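Card & Table Games > Hosting > Home games

First home poker night, mostly beginners. How do I keep it fun?

Posted by Rosalinda Dela Peña

Hi everybody! I moved to Gallton in the spring and I've been slowly getting to know people on my street, and somehow at a cookout I announced that I would host a poker night in August. Everyone said yes immediately, so now I have to do it.

I love Texas Hold'em. I learned it from my aunt in Salinas, who played for dried beans and took it extremely seriously, and I'd like my neighbors to love it too. The trouble is that most of them have never played a hand. One knows the game well, a couple have "seen it on TV," and the rest think a flush beats a full house. I've only ever been a guest at these things and never had to think about chips or blinds or who deals.

What I'm wondering:

How do you teach it without giving a lecture for an hour before anybody gets to play? Do we play for money, and if so how little is too little? Tournament or the kind where you can buy more chips? And how do you stop the one good player from flattening everybody by 8 p.m.?

I have a secondhand Sillix chip set, no numbers on the chips, in white, red, blue and black. My table is round and perfectly normal. I'd rather not buy a lot of stuff.

Thank you!! I'm more excited about this than I probably should be.

Golshifteh Mohammadi

Oh, you are going to have such a good time. I've hosted a beginner-friendly game for years and teaching new people is still my favorite part, so forgive the length.

Teaching first. Skip the lecture completely. Sit everybody down, give them chips and deal a hand face up. Everyone's two hole cards are showing, the whole table can see them, and you talk through it as it goes. "She has a pair of nines already, so she'd probably raise. He has a jack and a four, he'd throw that away." Then put out the flop and let people argue over who's ahead. They get so into it! Do the turn and the river the same way. Play 3 hands like that and most people have the shape of the game. After that you deal a few face down for practice chips, still answering anything anyone asks out loud, and then you shuffle up and start for real.

Make a hand ranking card for every seat. Index cards are fine. Write the hands from best to worst with a little example next to each one:

Royal flush (A K Q J 10, all one suit)
Straight flush (9 8 7 6 5, all one suit)
Four of a kind
Full house (K K K 4 4)
Flush (any five of one suit)
Straight (five in a row, mixed suits)
Three of a kind
Two pair
One pair
High card

Tell people they can look at the card whenever they like. New players worry that looking gives their hand away, so I look at mine constantly, even when I've got nothing, and then everyone relaxes about it.

The thing that confuses beginners most, in my experience, is that you use the best five cards out of seven. They think they have to use both of their own. If the board shows a straight and nobody can beat it, everyone still in splits the pot, and the first time that happens somebody will be outraged. Set up one of your face up hands so it comes up. (Yes, stack the deck! It's a demonstration.)

The second thing is betting order. Before the flop, the person to the left of the big blind acts first. After the flop it's the first player still in to the left of the dealer button. I use a jar lid as the button and it gets handed around with great ceremony.

On money, keep it tiny. Check what your state says about home games before you settle on anything. Where I am, friends playing in a living room with the host taking nothing is fine, but the rules aren't the same everywhere. And ask your guests privately before you pick an amount, because somebody may not want to gamble at all and won't say so in front of people. We've played many, many nights for a silly prize. The current one is a hideous ceramic rooster from a thrift store which the winner has to display in a front window until the next game. People fight for that rooster far harder than they ever fought for five dollars.

For format I'd go with a small tournament with rebuys allowed for the first hour. Everyone begins with the same stack, and if you bust early you get a fresh one and sit right back down. Nobody has to go home at 7:30 and nobody can buy themselves a giant pile. When the hour is up, rebuys close and you play down to a winner.

Your chips will work great without numbers. Write the values on a piece of paper and prop it up where everyone can read it. I'd do white 5, red 25, blue 100, black 500. Start the blinds at 5 and 10, double them every twenty minutes or so, and when the whites stop mattering, trade them in for bigger colors on a break. Set a kitchen timer for the levels. It rings, everyone groans, it's wonderful.

About your strong player: recruit them! Ask ahead of time if they'd be the dealer for the first stretch, or sit next to the newest person as a coach. Good players generally love being asked. And beginners are hard to bluff because they don't fold, so your expert may have a rougher evening than you think.

Snacks: nothing with orange dust. I can't stress this enough. Pretzels, grapes, things on toothpicks, and drinks on a side table or on chairs between players. I once lost a brand new deck to salsa.

Last thing, and it's a small one. Have two decks with different backs. While one is being dealt the other gets shuffled by the player who dealt last, and you'll get through so many more hands.

Please come back and tell us how it went!

flirnico_fan

agree w/ most of that. play hold em, dont let anyone talk you into "dealers choice" on night one, somebody will pick a game with wild cards and it takes 12 minutes to explain

also get plastic cards if you can, the paper ones bend at the corners and by the end everyone knows which one is the ace. mine are Flirnico, had them forever, they wash

OldPorchDealer

Good advice already, so only what's missing.

Settle the house rules before the first real hand and say them out loud. Mine go like this. Bet in one motion, or say the number before your chips go in. What you say counts. If you flip a card over by accident, it's still your card. Don't talk about a hand you've folded until it's finished. Phones are fine between hands. That last one used to be stricter and I gave up.

When a beginner makes a mistake, let them take it back for the first half hour, then stop. People like knowing when the training wheels come off.

I'd slow the blinds down compared with the post above. Doubling every twenty minutes with a full table of newcomers means you only see a few hands at each level, and folks will be all-in before they've learned to enjoy a fold. Go half an hour for the first couple of levels and speed up when it gets late.

Cover the table with something. A bare tabletop is loud and the cards are hard to pick up. A blanket pulled tight and clipped underneath does nicely, or one of those roll-out mats with the layout printed on it if you see one cheap.

And teach your folks the side pot before it happens. One player is all-in for less, the others keep betting, and their extra chips go in a separate pile that the short player can't win. Show it once with real chips. I tried explaining it in words to my brother-in-law for 3 years and he got it in a minute when I stacked it up in front of him. He's 87 now and he still beats me.

Rosalinda Dela Peña

These are fantastic, thank you all! I'm writing up the index cards tonight and I have already found a lid for the button. My expert neighbor said yes to dealing the first stretch before I'd finished asking. I'm going with the half hour levels to begin with, and I need to find something as ugly as that rooster.
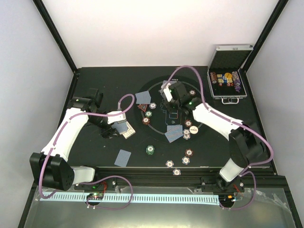 What happens if two players both have a flush in the same suit?

The player holding the highest card in that flush wins the pot. If those cards are shared on the board, compare the next highest, and keep going down through all five. Suits don't have a ranking in Hold'em, so if the five best cards are all on the board and neither player can improve on them, the pot is split.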